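# Wardrobe and shoe inspection, with my comments

Sunday, July 30, 2023

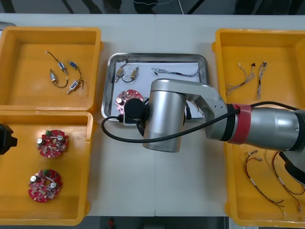
## Before you start

I do this twice a year, January and July, and a few of you asked for the list after I mentioned it in the post on my Bednárik brogues. So I've typed it up as I went, ticks and crosses and all. It's my list for my clothes, so skip whatever you don't own (if you've no braces you've no brace buttons to worry about, lucky you).

Do it in daylight. I used to do it of an evening under a lamp and I missed moth in a navy jacket two seasons running. Have a clothes brush, a pin cushion and a pencil to hand, and empty every pocket before anything else. I found a train ticket, a collar stay and 500 crowns in mine, so that was a good start!

Marks: **[x]** fine, **[ ]** needs work, **[-]** not checked this time.

## Jackets and coats

- [x] **Shoulders and collar.** Hung on a proper wide hanger, no dimples at the sleeve head. The grey Prusel flannel had slipped half off its hanger and I've steamed it back. It'll recover, it's a heavy old thing.
- [x] **Under the collar.** Turn it right up and look at the felt. Moths love it in there. All clear, brushed anyway.
- [ ] **Lining at the armholes.** Torn on the left side of the brown herringbone, maybe the length of my thumb. Zdislava Bartoš relined this one for me years ago and told me then that I reach for things like a man falling off a ladder. Going back to her in the autumn, and I'll ask for a bit more ease this time.
- [ ] **Buttons.** Tug each one, gently. Two loose on the double-breasted, both on the side that actually does up, of course. Use waxed thread and leave a proper shank or you'll be doing it again by Christmas.
- [x] **Vents.** Basting stitches out? Don't laugh. Přemysl Charvát wore a new coat to a wedding with the white cross still on the vent and I didn't spot it until the speeches.
- [-] **Overcoats.** Still with the cleaner.

## Trousers

- [x] **Seat and inner thigh.** Hold them up to a window. If light comes through where it didn't before, get them reinforced now, while there's still cloth to stitch to. All passed, though the cream linens are on borrowed time.
- [ ] **Hems.** This is the one I count as safety. A dropped hem on a staircase is no joke, and I've gone down four steps on my backside to prove it. The tan cottons have come undone at the right heel. Out of use until they're sewn, and I've put them on the chair so that I can't pretend I forgot.
- [x] **Waistband and side adjusters.** Buckles lie flat, nothing digging in.
- [x] **Turn-ups.** Brushed out. Grit in there saws away at the cloth, and I'd been to the beach, so there was plenty.

## Shoes

I spend longest here, because I like it best.

- [ ] **Heels.** Stand them on a flat table and look from behind. If they lean, so do you. The Bednárik brogues are down on the outside edge and I can see the first layer of leather starting to go. Ľudovít Malý will do them, he's quick and he matches the edge colour properly.
- [x] **Toe taps.** Run a finger round (carefully!) for any screw standing proud. A raised screw will skate on tiles and ruin a good floor as well. Mine are flush.
- [ ] **Soles.** Press the middle with your thumb. If it gives like a ripe pear, stop wearing them. The black Oxfords are nearly there. I know, I said that in January.
- [x] **Welt stitching.** No gaps, no frayed ends. Old toothbrush to get the muck out first or you're only inspecting dirt.
- [x] **Laces.** Replaced one pair. A snapped lace always happens on the way to something.
- [x] **Creases.** Conditioner worked in and left overnight, with the trees in. No cracks right through.
- [ ] **Shoe trees.** One of the Wenden pairs has a weak spring and isn't filling the toe. I've swapped it on to a pair of loafers I hardly wear - cheating, I know.

## Shirts, ties and knitwear

- [x] **Collar points and cuffs.** Two frayed, both blue. Kristýna Kuruc turns collars if you ask nicely, and I've bagged them up for her.
- [ ] **Ties.** The Ander grenadine has a pull near the knot. Don't cut a pulled thread! Ease it to the back with a needle. I'll try when I've had my coffee and my hands are steady.
- [x] **Jumpers.** Washed, dried flat, folded. Cedar balls sanded down a little so they smell of something again.

## The cupboard itself

- [x] **Rail.** It took 13 wooden hangers' worth of winter coats last year and started to bow, so I put a bracket in the middle. Solid now.
- [x] **Polish and solvents.** Lids on tight, off the floor, well away from the boiler. Used rags spread out flat outdoors to dry, never left screwed up in a heap. Macario Magaña taught me that and I've been strict ever since.
- [x] **Iron.** Flex looked over for nicks, sole plate clean, water emptied out.
- [ ] **Moth traps.** Out of date. New ones ordered.

## To do, in order

1. Tan trousers, hem
2. Brogues to Ľudovít, and ask him what he thinks of the Oxfords
3. Buttons on the double-breasted
4. Shirts to Kristýna
5. Herringbone to Zdislava
6. Ring the cleaner about the overcoats - they've had them since spring

If you do your own and find I've left off something obvious, put it in the comments. I've already thought of gloves, and belts, and I haven't looked at either.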